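The Lomeo Grid Basket in Dark Green

Reading time: 4 minutes

If you have ever pulled open a kitchen drawer and had to dig through a tangle of chopsticks, skewers, straws and that one spatula that always gets stuck, you already know why we keep the Lomeo grid basket on our shelves year after year. It is a small, plain, useful thing, and we sell more of it than of many items that cost five times as much. People come into the shop for one and go home with three, and then they write to us asking for the lid (there is no lid, we are sorry, we have asked Lomeo too!).

The basket is molded in one piece from dark green plastic, with small square openings that let the air through. Air is what you want around anything made of wood. Chopsticks that go away damp in a closed drawer will start to smell sooner or later, and a bundle left to stand in an open basket has a much better time of it. We still say to dry them with a towel first — the basket helps, but it likes a little help in return.

What goes in it

Chopsticks are the first thing most of our customers think of, and they are what we use ours for as well. We bring it out to the table at mealtimes and let everyone help themselves, which saves a trip to the drawer and back for each person who sits down late. A cheerful tablecloth under it does no harm either, and dark green is an easy color to live with on almost any pattern.

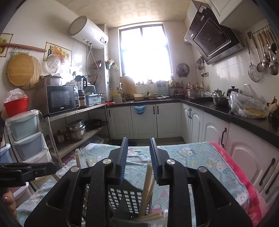

Where to keep it

The basket is light enough to move around all day long, so you do not have to choose one spot and stay loyal to it. Some people like it on a rack next to the microwave and the blender, where the everyday things live anyway. Others leave it out on the table from breakfast on. If your rack has a lower level for the pots and pans, we would keep the basket on the upper one, mostly so that you are not bending down every time someone wants a pair of chopsticks.

Please do not put it right up against a burner or on top of a toaster. It is plastic, and plastic has its limits. A shelf near the stove is fine as long as you can rest your hand there comfortably while something is cooking.

Washing it

Warm water, a drop of dish soap and an old toothbrush for the corners of the squares. That is all we have ever done. It can go on the top rack of the dishwasher too, although flour and starch like to settle in the grid, and then you will be reaching for the toothbrush anyway. Shake it well over the sink and turn it upside down until morning.

New wooden chopsticks often come in a clear wrapper. Take them all the way out before you store them, give them a rinse and let them dry. We know how tempting it is to open just one end and leave the rest for later, and we have done it ourselves more often than we would like to admit.

Details

Item number: 446
Maker: Lomeo
Color: dark green
Material: plastic, one piece
Sold as: single basket or set of 2
Chopsticks: not included, see the list at the bottom of the page

Ordering

We pack every basket in plain paper and send it out from our Flirkmont store on Wednesday of each week. If you are ordering for a cafe or a school kitchen and need 20 or more, write to us before you fill the cart, and we will work out a better price and a sensible box. Returns are fine as long as the basket has not been used. If yours arrives cracked, just send us a photo and we will mail you another — you can keep the old one for clothespins.

Related items

Karaca wooden chopsticks, bundle
Lomeo grid basket, tall
Stadomer two-tier kitchen rack
Stadomer utensil bin with label
Bamboo skewers, bag of 500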